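Ticket: desktop will not start after processor swap
Opened by: Gisela Ibarra, Lucero front office
Handled by: Horacio Sosa
Status: open

Gisela reports the Dell tower went dead after the man from Floltora fitted a "faster" processor in February. Fans spin, no picture, no beeps. He told her the power supply was finished and quoted for a new one. I have my doubts. Fans don't usually spin up that happily on a finished supply.

Swapped the monitor and its cable anyway, as the quote says to. No change. Put our own supply on it for 20 minutes. No change. So much for that theory.

Next step was to lay the tower on its side, take the panel off and get the processor out of its socket. Left the wiring to the drive bays alone for now.
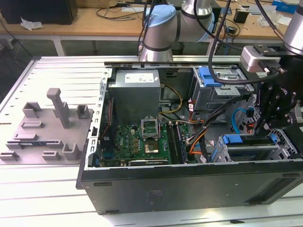 Could a bad power supply still be the cause?

I doubt it. The fault was the same on a supply we know is good, and the trouble began with the processor change. Check first that the board supports that processor with the BIOS it has now.

Lorena Benítez added: the seller's listing says "works in all Dell desktops". I wouldn't believe that of any processor. Please get the part number off the one he fitted and look it up properly.

Horacio: will do. Gisela thinks the old processor is in a drawer at Lucero. If she finds it, that goes back in before anyone spends money – and I'd like the Floltora quote held until then.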